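Ticket: Preson tower, drive not found at startup
Opened by: Fenna Verschueren
Location: Hevley workshop, main bench
Date: 3/29/23
Status: Open, waiting on spare cable
Priority: Normal

Problem as reported

The tower stops at a black screen with "no boot device" on it. Sometimes a second try gets it going, and then it runs all day without a complaint. Fans spin, lights come on, the keyboard responds. I love a fault like this one – it nearly always comes down to something you can hold in your hand!

Log

Entry 1. Checked the boot order in the setup menu. It was fine. The drive showed up in the list on one start and was missing on the next, so the settings are off the hook and I'm looking at the hardware.

Entry 2. Swapped the wall lead and tried another outlet. No change. Restarted it 17 times to get a feel for the pattern, and the drive went missing on 2 of them. Such a sneaky one!

Entry 3. Shut down, unplugged, held the power button in for a few seconds. Laid the tower on its side and took the panel off. What a nice case to work in – the drives are held with blue latches, so you can get at them without hunting for a screwdriver. I'm following the blue SATA cable and the power lead beside it before I pull anything. Views of the inside: 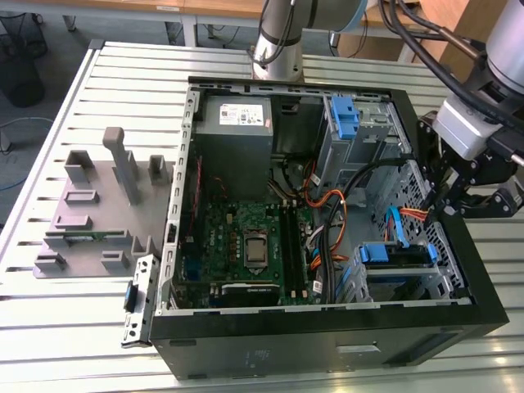
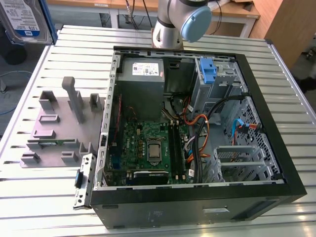

Closer in on the drive, with the data cable and power plug at its lower right:

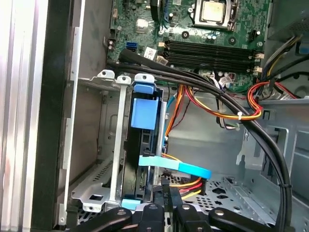 Entry 4. Pushed both plugs home at the drive end and followed the data cable back to the board. The plug at the board end has a bit more wiggle than I like. It could be the cable, it could be the socket, and a new cable is the cheap way to find out. Asked the Flamwood store for one with a metal clip.

Next steps

Fit the new cable, same route as the old one. Leave the drive in its bay for now; if we change both we won't know which one did it.

Run the restart test again, same number of tries.

If the drive still drops out, move the cable to another socket on the board and test again. After that I'd look at the drive itself, and I'd want a full copy of the files first.

Please add your results under entry 4, even if it's only "still doing it." I'd really like to see how this one ends!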